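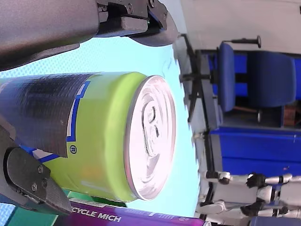 Lime-green drink can, lying on its side.

The Price of Waiting 90 Days

Small importers rarely think of themselves as currency traders. They order goods, wait for them to arrive, and pay the bill. But when the bill is in euros and the sales are in rand, the wait is a trade whether anyone meant to make one or not.

Mthembu, a drinks distributor in Durban, found this out last November. It had ordered a season's stock from Belitz, a bottler and canner in eastern Germany, on terms that gave it 90 days to pay. The price list was worked out on the rate the day the order went in. By the time the invoice came due, the rand had slipped far enough to take most of the profit out of the shipment. The goods were fine and they sold on schedule. The loss came from the exchange rate alone.

The company now covers most of its orders with forward contracts. A forward fixes the rate today for a payment on a later date. The buyer gives up any gain if the rand gets stronger and is protected if it gets weaker. Because interest rates are higher in South Africa than in the euro area, the forward rate for euros is worse than the one on the screen that morning. Many first-time buyers take that gap for a fee. Most of it is the difference in interest rates between the two currencies, and the broker's own margin sits on top.

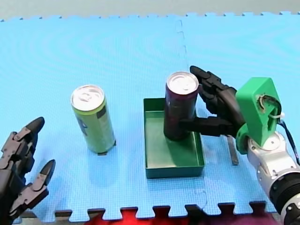
Exchange rates reach the shelf slowly. A distributor can hold its price for a few months and take the difference out of its own margin, and most do, since shops dislike reprinting price labels. Take a single drink in a slim can, like the yellow-green one here with its silver lid and pull tab. The shopper sees one product and one price. Behind it there may be several currencies: metal is usually quoted in dollars, filling might be paid for in euros, and trucking at the far end is local. A move in any one of them is small per can. Across a container it is enough to matter.

Pondden, a smaller importer that brings in syrups and mixers, took another route. It asked its suppliers to invoice in rand. Two refused and the rest agreed, at a higher price. On paper the firm has no currency risk now. In practice it pays its suppliers to carry the risk, and it has no way of knowing how much of the new price is protection and how much is simply a higher price.

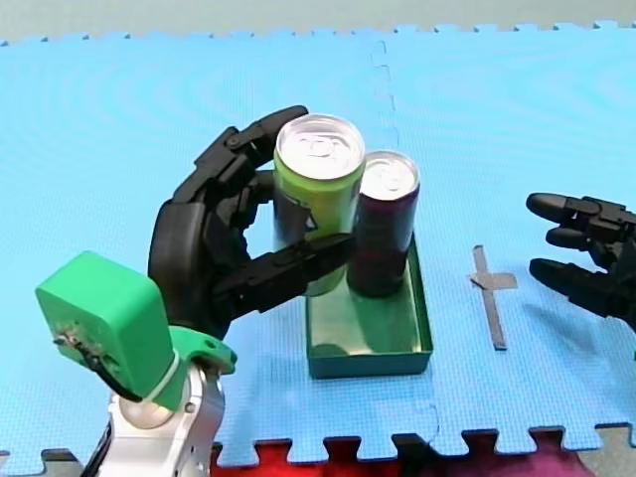

Volume 6, Issue 4

Trerero, the broker both companies use, sees the same mistake from new clients again and again. They hedge after a bad month. A firm that has just lost money on a weak rand buys cover for everything it owes, often at the worst point, and then drops the habit when the currency recovers. The broker tells clients to write down a rule and keep to it – so much covered when the order is placed, more when the goods ship, the remainder left open.

Mthembu's rule fits on one page. Half of each order is covered on the day it is placed. Another quarter is covered when the ship sails. The last quarter is bought at whatever the rate is on the day. If an order is canceled, the contract still has to be settled, and the firm has been through that once. Closing it out early cost 3,555 rand. The finance office entered it under bank charges and moved on.

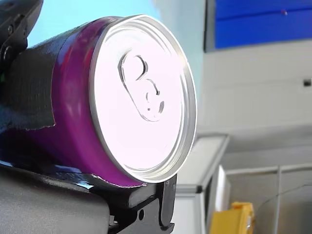 Bigger companies have other tools. Options give the right to buy at a set rate without the duty to do so, but the premium is paid up front, and a distributor with stock sitting in a warehouse does not always have the cash. Some open a euro account and buy a little each week. That spreads the rate over time, though it ties up money that could be earning interest at home.

There is also the question of credit. A forward is a promise, and the broker wants to know the client can keep it. Trerero asks for a deposit on longer contracts and may ask for more if the market moves against the client. Pondden looked at forwards before it changed its invoices and decided it could not risk a call like that during its busy months.

Mthembu's next order with Belitz goes in after the holidays, and the terms have changed a little. The German firm now offers a discount for payment within 3 weeks. The distributor is still working out whether the discount beats the interest it would pay on an overdraft to get there.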